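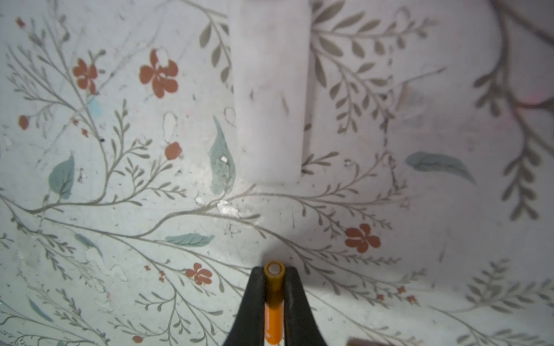
The orange marker over the flowered surface.

The quote from Brellora came to 1577 dollars for the new fingers, and the county had given us 100.

I had both papers on the counter when I came in that morning. The arm was where I had left it. We'd bought it used when the Lisham print shop closed, and it had come with a crate of spare bolts and no manual. Its job at the Karkbridge library was to hold a marker and write call numbers on box labels, and it did this well in the mornings. By the afternoon the grip would drift and the sevens looked like ones.

My supervisor wanted a plan for the year, on one page, with a column for July in case the new budget was late. I wrote down what we had. One arm, used. Two fingers, black, original. Then I wrote down what we needed, and that column ran longer.

Eyvindsson, the other firm, would rent us a whole machine for 136 a month. I worked that out on the back of the envelope. Before the year was over we would have paid more than the price of the fingers, and we would have to give the machine back.

She read the page standing up, with her coat on.

"What does it cost if we do nothing?" she asked.

"Markers," I said. "And me, fixing the sevens."

"How long does that take you?"

"An hour, most days."

She wrote the hour in the margin and multiplied it by something I couldn't see. Then she sat down and took off her coat.

We went through the lines again. She crossed out the rental. She crossed out the second stand, which I had put in mostly to have something to lose. She left the fingers and moved them to July, then drew an arrow bringing them back.

"Ask Brellora if they'll take it in 3 payments," she said.

I called before lunch and was put on hold. The music was a piano piece, the same few bars over and over. I took a blank label from the roll and wrote a seven on it by hand, with a line through the middle, the way my father made them. When the woman came back on the line she asked for our account number, and I had to tell her we didn't have one yet.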